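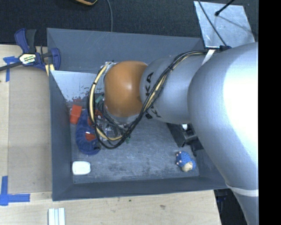
**What does a shared workshop need before anyone starts programming a bin-picking cell?**

A rigid place for the bin, a cable route that survives every pose the arm will take, and a written list of positions that everybody on the build agrees to leave alone. Most of the hours in a shared build go into those three, and this handout covers them in that order. Programming starts in unit 2.

Handout for unit 1, Hilitz build course, Medendale shared workshop. Notes by Golshifteh Karimi. Bring a printed copy to the bench, because laptops stay on the other side of the fence when the arm is powered.

## 1. Fixing the bin

A bin that moves between picks will ruin your numbers. The gripper touches a wall, the bin shifts a little, and every taught position is now wrong by that amount. You may not notice until the tenth pick.

Clamp the bin at a corner. A bar clamp is fine. Put the pads against the bin wall and tighten by hand, then push the opposite corner and watch for movement. If it moves, add a second clamp or a stop block. Don't tighten so far that the wall bends inward.

Keep the clamp handle out of the sweep of the arm. Jog the arm slowly to all four corners with the clamp in place before you call this step finished.

Mark the position on the tabletop with tape. Use corner marks, two strips meeting at a right angle, and leave a narrow gap so the bin isn't sitting on the tape. Blue painter's tape comes off wood cleanly. Write the date on it if your group shares the bench with another group.

## 2. Routing cables and hoses

The cable bundle on the outside of the arm is usually called the dress pack. In a home or shared build it is often the first thing to fail.

Rules for this course:

- Leave a loop at each joint that rotates. The loop must be long enough for the full range you plan to use, checked in both directions.
- Tie the bundle to a link, never across a joint.
- Ties should hold the lines together without pinching. You should be able to slide a hose through by hand.
- Air hose and signal cable can share a bundle. Motor power for the gripper runs separately where there is room.
- Before each session, look at the bundle with the arm at its lowest pick pose. This is where a slack loop comes closest to the parts.

A loop that hangs low can also get between a camera and the gripper. If you plan to use vision in unit 3, test the view at the pick pose now, while the ties are easy to cut.

## 3. Choosing things to pick

Use a mixed set. Blocks are easy and tell you very little after the first hour. Add something curved, something flat that lies close to the floor of the bin, and something soft. Soft toys are useful for checking grip force, and thin flat parts are useful for checking your height offset.

Keep the set the same for the whole unit. If a part breaks, write it down and replace it with the same kind.

The Shirazi group last term changed their parts halfway through and had to repeat the full run. Their log is in the binder – read the last page before you plan yours.

## 4. Positions to record

| Name | Purpose | Speed |
|---|---|---|
| HOME | Arm clear of bench | normal |
| ABOVE | Over bin center, clear of walls | normal |
| PICK | At part height | slow |
| DROP | Over the tray | normal |

Every move into or out of the bin goes through ABOVE. A straight move from PICK to DROP will take the gripper through the wall.

For the Pramerach fixture plate, ABOVE is set at 1,480 mm from the workshop floor. Enter it as given and check it with a tape measure. The number was taken with the short gripper fingers fitted, so measure again if you change them.

## 5. Bench test

Run 100 picks at slow speed with one person at the stop button the whole time. Log each miss with the part name and what the gripper did. After the run, check the bin against its tape marks and check every tie on the bundle.

If the bin has moved more than 2 mm, the run doesn't count. Fix the clamp and start over.

The long run of 1,000 picks is in December and needs a signed bench test sheet. Sheets are in the drawer under the controller. Return the clamp key to the same drawer.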